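Looking After a Two-Arm Kitchen Bench: Setup, Weekly Care and Small Repairs

Florêncio Arruda

Shares 815 | Comments 400

These are the notes I keep taped inside the cupboard door next to our two-arm bench, typed up and put in order. Most of it applies to any pair of arms working over a kitchen counter with multi-fingered hands. The parts that mention Brasix are about our controller and may not match yours.

Where the arms go

Mount both arms on the same side of the counter, the side a cook would stand on. Each one should reach its own half of the counter easily and overlap the other by about a hand's length in the middle. More overlap sounds useful, but it gives you more places where the forearms can meet.

Bolt the bases to the frame of the cabinet and leave the stone alone. I drilled into a countertop once, on an older bench, and the crack ran to the sink cutout by summer. If your cabinet frame is light, put a steel plate under it first. We used a Trorkberg plate with slotted holes, and the slots turned out to be worth the extra money when one base had to move over by the width of a finger.

Check level with a long level laid across both bases, front to back and then side to side. Tighten in a star pattern. Go back the next morning and tighten again.

Home position

Set home with both hands raised clear of your tallest pot. Measure from the rim, and if the pot has a lid, measure with the lid on. Our first home position was fine for frying pans and put a fingertip straight into the stockpot.

Park the hands open. Ours will hold a closed fist all night without complaint, but the tendons are under load the whole time and the cables stretch sooner.

Write the home values on paper. The controller keeps them, but a firmware update in March wiped ours and the paper copy saved an afternoon.

Laying out the counter

Give every item a place and mark the corners with low-tack tape while you are teaching positions. Peel the tape once the program is settled. Painter's tape is fine for a week or two. After that it leaves gum on marble, which comes off with dish soap and a plastic scraper.

Heavy things go to the outside. A deep pot in the middle of the counter blocks both arms at once. Turn it so the handle slots are where the hand can get at them without bending the wrist all the way over.

A cutting board needs a damp cloth or a thin rubber sheet under it. Boards creep a little with every job, and by the end of the day the hand is reaching for an edge that has moved.

Wire baskets are good for packaged food because crumbs fall through, but fingertips catch in the mesh. Teach the hand to come in from straight above and leave the same way. If a fingertip does catch, hit the stop, release the hand by hand, and back the arm out slowly in jog mode. Pulling it free under power is how we lost our first fingertip cover.

Trivets with cutouts are harder than they look. A soft pastry sitting on one should be picked up from the sides, with the fingers kept above the lattice. Use your lowest grip setting and go up one step at a time. A croissant will flatten well before the force reading looks high.

Cleaning

Wipe the hands after every session, power off, with a cloth barely damp with warm water and a drop of dish soap. Fold the cloth over one finger at a time and draw it toward the tip. Don't spray anything at the joints.

Flour is worse than grease. It works into the knuckles and sets like paste the first time the hand meets steam. Use a soft, dry brush before any damp cloth comes near it. A makeup brush is the right size.

Forearm casings have panel lines that fill with grime. A wooden toothpick clears them without scratching. Keep metal picks away from the seams, where there is often a gasket just under the surface.

For the marble, plain soapy water. No vinegar and no lemon, on the counter or near it. If the arms are being taught to squeeze citrus, do it over a tray.

Tuesday check

I do this once a week before anything is plugged in. It takes as long as a pot of coffee.

Move each finger through its full range by hand. It should feel the same all the way. A gritty spot means crumbs or flour, and a loose spot means a cable needs taking up.

Hold the forearm still and try to rock the wrist. Any click at all, stop and look at the wrist screws. On ours there are four, and the lower pair loosens first.

Run your hand along the cables from the base upward. Feel for flat places and stiff places. Cables that run close to the stove side go stiff early.

Press the stop button and make sure it latches. Then twist to release. Ours got sticky from sugar syrup and had to be replaced with a Tomaszewski one, same diameter, slightly taller.

Write down the cycle count. Ours was at 3,239 when I last filled in the sheet.

Taking up a slack finger

You'll need the small hex key, a paper clip and good light. Power off and wait for the indicator to go dark. Open the hand flat and rest it palm up on a folded towel.

Find the tensioner for the finger you want. Put a dot of marker on the screw head so you can see how far you have gone. Turn it an eighth of a turn, move the finger by hand ten times, and check again. Most slack fingers need a quarter turn in all. If you have gone a full turn and it is still loose, the cable is worn and more turning will only snap it.

Replace cables in pairs. The new one will be tighter than its neighbor and the hand will grip crooked if you do only one.

Grease

The maker says to grease the wrist every 2,000 cycles. In a kitchen I do it sooner. Use a food-grade grease, a bit the size of a lentil, worked in by moving the joint slowly through its range. Wipe off whatever comes out. I use Grolura in the small tube because the nozzle fits the port. The big tube is cheaper and makes a mess.

Never grease the finger cables. They are meant to run dry, and grease holds crumbs.

When the two arms bump

Stop both. Don't clear the fault on one and leave the other waiting, or it will try to finish its move as soon as the path looks free.

Jog the arm that was moving back the way it came. Look over both casings for cracks, then rehome each arm separately. After a bump I run the whole program once at quarter speed with the counter bare, then once more with the pot and board in place. If the hand is off at the board but fine at the pot, the board has moved. If it is off everywhere by the same amount, the base has shifted and you are back to the long level.

If one arm keeps drifting toward the other over a few days, look at the base bolts before you touch the software. I spent most of a weekend in the Brasix menus over a bolt I could turn with my fingers.

Spares worth keeping in the drawer

Fingertip covers, one full set per hand. Two finger cables. Wrist screws and a tube of medium thread locker. A spare fuse for each supply. The small hex key, and a second one for when the first goes missing. I keep all of it in a cookie tin with the paper sheet of home values folded on top, and the tin goes back in the drawer before the power goes on.
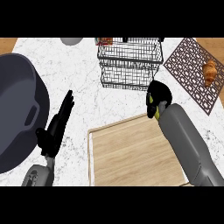 One more thing on the spares: fingertip covers go hard in the drawer if they sit near the oven. Squeeze one before you fit it, and throw it out if it doesn't spring back.

Contact | Copyright Florêncio Arruda | Back to top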